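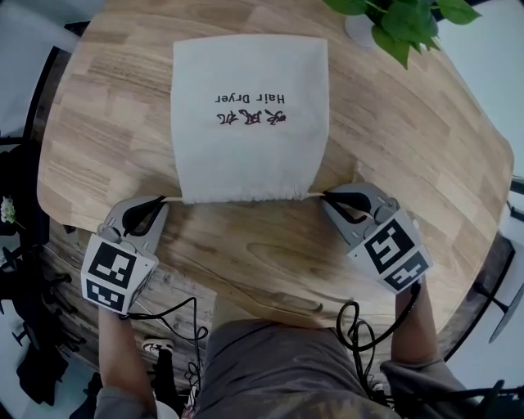

Section 4. Planning the Station and the Budget Before You Order

Read this section before you sign anything. Most calls to the Grasano help line concern parts that work perfectly and were ordered in the wrong quantity.

The Grasano paired hand gripper set is sold by the pair, one left and one right. The operator holds both and does the job by hand: closing a drawstring bag, folding a towel, whatever your arm will later be asked to do. A typical station needs a table, a chair, a pair of grippers, a supply of things to handle, and an operator with patience. The operator is not included.

4.1 Choosing the table

1. Measure the table you already own. If the operator can sit at it with both forearms over the top and reach the middle without leaning, you have a table. Put the money back.

2. If you must buy, pick one with a rounded edge. Forearms rest on it all day, and square edges leave a line that operators will show you.

3. Check the surface. A plank or butcher-block pattern is fine. High gloss is not, as the overhead lights will bounce straight into the tracking.

NOTE: Plants are permitted. Keep leaves out of the working area and away from the marker cubes. Our customers have strong feelings about their plants and we have stopped arguing.

4.2 Counting gripper pairs

1. Write down how many stations will run at the same time. Do not write down how many you hope to run by next September.

2. Order one pair per station.

3. Add one spare pair for every four stations, and at least one spare in any case. A single-station site with no spare has a single-station site's worth of downtime the first time a finger pad tears.

4. Order finger pads separately. The black curved pads are wear parts. Allow 36 pads per station for the first year if you handle mostly cloth and cord. Hard goods are kinder to them.

CAUTION: Left and right grippers look nearly identical. They carry different marker patterns and are not interchangeable. Two lefts do not make a pair, and Vilomness Supply charges a restocking fee to explain this.

4.3 Marker cubes

Each gripper ships with a white cube fixed to its back. The square black-and-white markers on its faces tell the tracking software where the hand is.

1. Budget for two replacement cubes per pair.

2. Do not print your own to save money. The office printer's idea of a square is approximate.

3. Do not let operators decorate the cubes. A sticker of a cat has cost one site a week of recordings.

4.4 Cables

1. Measure from the gripper, at the operator's farthest reach, down to the floor and across to the recorder. Add slack for standing up.

2. Buy that length. Longer cable feels generous in the catalog and spends its life in loops on the operator's lap.

3. Include clips or sleeves in the same order. They are the cheapest line on the quote and the first one purchasing deletes.

CAUTION: Keep dangling cable clear of chair bases and casters. Damage from rolling over a cable is not covered by the warranty. We can always tell.

4.5 Things to handle

Buyers tend to spend everything on hardware and then send someone home to empty a kitchen drawer. Set aside a line for objects.

1. Choose items close to what the arm will meet on the real job. For hotel supply work, a cloth hair dryer bag with a drawstring is a good start: soft, cheap, and awkward enough to earn its keep.

2. Buy several of each. Cords fray and labels fade.

3. Vary how each item is laid down, including label upside down to the operator. Guests do not return things label up, and the arm should get used to disappointment early.

4.6 Operator time

This is the largest number on the sheet and the one most often left blank.

1. Set a target. For a two-handed task such as pulling a drawstring closed, plan on 2,000 usable recordings.

2. Set a daily rate. Use 130 per operator. Anyone quoting you a higher figure has not sat in the chair.

3. Add rejected takes. A new operator will lose plenty in the first days, mostly to dropped cords and covered markers.

4. Schedule breaks, and put them in the plan in ink.

NOTE: If you are using the Chaudhry planning sheet, enter operator time under "Labor," not "Miscellaneous." Miscellaneous is capped at 100 hours and the sheet will not warn you.

4.7 Before you send the order

Confirm the following with whoever holds the budget:

Pairs, including spares
Finger pads, first year
Replacement cubes
Cable at measured length, with clips
Objects, several of each
Operator hours
A decent chair

Send the completed order to Ulises Sosa at Grasano Planning Support, who will check the quantities against your station count before it ships. Sites using a Rurketti recorder should note the model on the form. Its connectors face the other way, and adapters are ordered under Section 5.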